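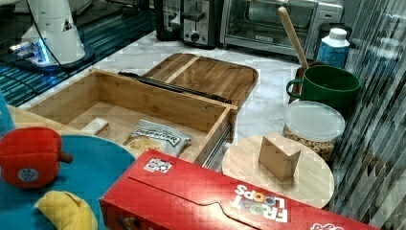

The trouble with living like a local

By Heledd Gwilliam
December 2019

Every August the people of Bamamthorpe carry bread up a hill. They start at the lower chapel, two to a basket, and stop at each gate on the way so that whoever lives there can tear a piece off. By the time they reach the top there is supposed to be nothing left but crusts, and the crusts go to the hens. I have walked it on and off since I was small enough to be carried myself, and I couldn't tell you what it means. My grandmother said it was to do with a bad harvest. My grandmother also said that eels came from horsehair.

This summer I walked behind a party of 46 people in matching yellow sun hats. They had come on a coach with a firm called Flunar, which sells what it calls a Living Tradition Weekend. You get a bed, a guide, a place in the procession and a small loaf of your own to carry. The brochure promises that you will "live like a local", and I have been annoyed by that phrase ever since.

I'd like to be fair to the people in the hats. They were cheerful and kept up well on the steep bit, and one of them lent me a plaster. If you had asked me to choose between walking with them and walking with my own cousins, I would have needed a minute. My quarrel is with the selling.

What is it that a local does, exactly, on the day of the Bread Walk? Most of them stay in. Angharad Watkins bakes from four in the morning and is asleep in a chair by the time the baskets set off. The family at the top gate go to the coast to avoid the parking. A fair number of the young ones are at work in town, since it falls on a working day as often as not, and plenty of people who have lived there all their lives think the whole thing is daft. To live like a local you would need to complain about the road being shut and then watch a bit of it from the bathroom window.

I put this to Nia Gough, who guides for Flunar and was perfectly nice about it. She said visitors know they are visitors, and that "local" is only a word to make people feel welcome. Perhaps so. But it's a word with a price on it, and the price goes up if you want the cottage with a kitchen.

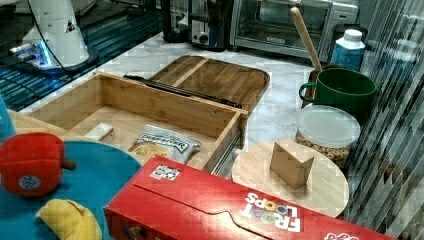 The cottage with a kitchen

The kitchen matters a great deal in this line of business. A hotel makes you a tourist, the argument goes, while a place with its own hob and a drawer of odd spoons makes you a resident. You go to the market, you buy a marrow, you chat to the stallholder about the marrow. I've done this myself on holidays abroad and enjoyed it, so I am in no position to sneer. All the same I notice that I came home knowing nothing about the town except where the marrows were.

And somebody used to live in those cottages. There were two houses on Chapel Row let out by the night when I first wrote about this, and I've given up keeping track. I am not going to pretend that holiday lets have emptied the village single-handed. The school shut long before anyone had heard of Flunar, and the bus went before that. Still, it's a strange way to honour a procession that depends on someone being in at every gate. This year the baskets stopped at several where no one came out, and the walkers stood there for a decent interval and went on. 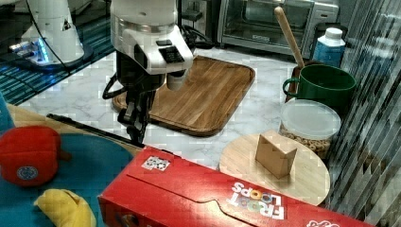

Toaster oven, wooden spoon and blue bottle on a kitchen worktop

The case usually made for all this is money, and I wish it were made more carefully. Banafsheh Shirazi runs the tea room and told me the weekend is the best she has all year, which I believe. She also told me that the coach party had lunch included, and that the lunch came with them on the coach. So the money she took was from people like me who had turned up on their own. When I asked at the parish meeting what the village gets from the package itself, the answer was that it gets "exposure". I have looked into whether exposure can mend a chapel roof.

Then there's the guidebook. Lemaire gave the walk a boxed paragraph in its last edition, and got the date wrong, and said that the bread is thrown. It has never been thrown. This August, though, a few rolls did go over the wall by the second gate, and there was a cheer, and phones went up.
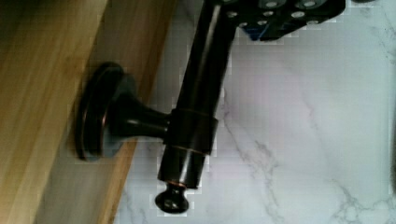

I don't suppose those rolls will bring down a way of life. Traditions get things wrong all the time and carry on, and for all I know the baskets themselves began as somebody's mistake. What bothers me is how quickly it was done to order. If enough people arrive expecting thrown bread, some obliging person will throw it, and before long there'll be a time set aside in the programme – after the speeches, I should think, and before the gift stall.

Nest Prosser, who has led the walk longer than anyone and dislikes talking to me about it, thinks I worry too much. Her view is that the visitors will get bored and go and look at something else. She may be right. There is a cheese race over the valley that is said to be coming up nicely.

My own suggestion, for what it's worth, is a dull one. Let people come, and let them come as guests. Charge the coach for stopping, and put the money in the roof. Drop the yellow hats and the small personal loaves, which miss the point of a basket carried between two. Tell the visitors plainly that we're not sure what it's for. And if a firm must have a slogan, it could try "come and watch", which has the merit of being something the customer will get.

I'll be there next August in any case, behind whoever is in front of me. My cousins have already asked whether they can have the hats.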